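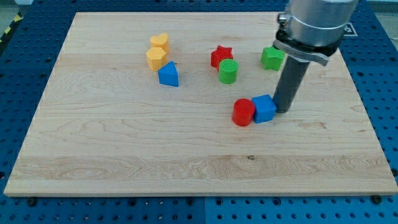

Figure 1. Pushing setup: arm with rod tool, wooden board, and plastic blocks.

Lab 3: Choosing an End Effector for Tabletop Tasks

Before this lab, read the notes on tool frames and make sure your Plalari login works. The controller will not load a tool file without it.

Most of the course so far has used the two-finger gripper. In this lab you will run the same block task twice, once with the Filtness gripper and once with the plain rod, and compare the results. The rod has no moving parts. It can only push, so everything it does to a block happens along the surface of the board.

Background

When a gripper closes on a block, the block is held and its position relative to the wrist is more or less fixed. When a rod pushes a block, contact is at one small area and the block is free to turn. How it turns depends on where the rod touches, the direction of travel, and friction under the block. Push in line with the center of friction and the block goes straight. Push to one side and it rotates.

Shape matters too. A cube gives the rod a flat face to work against. A cylinder standing on end has no flat face at all, and a small error in the line of push sends it off to one side. A star can catch the rod between two points, which sometimes helps. When two blocks are touching, as the red cylinder and blue cube are in Figure 1, pushing one may move both. Your plan has to allow for that.

Procedure

1. Load the rod tool file and check the tool length. The gripper file is longer and will leave the rod short of the blocks.
2. Set the travel height with the board in place. The rod should clear the wood while it moves.
3. Set the speed limit to 60 mm/s.
4. Run the separation task: move the cube away from the block next to it. Do 5 trials, putting the blocks back to the same start each time.
5. Run the gather task: bring the two stars together. Again, 5 trials.
6. Change to the gripper, load its file, and repeat steps 4 and 5.

The Didenko camera records at a fixed rate and stops after 3000 images. Clear the buffer between tools - it does not clear itself.

What to record

For each trial, write down the time to finish, the number of separate pushes or grasps, and the final distance from the target. Note any trial where a block left the board or the arm stopped on a force limit. Do not drop these from your averages without saying so.

Questions about the Provedon controller go to Torquil MacAulay. Reports are due before the March break, one per pair.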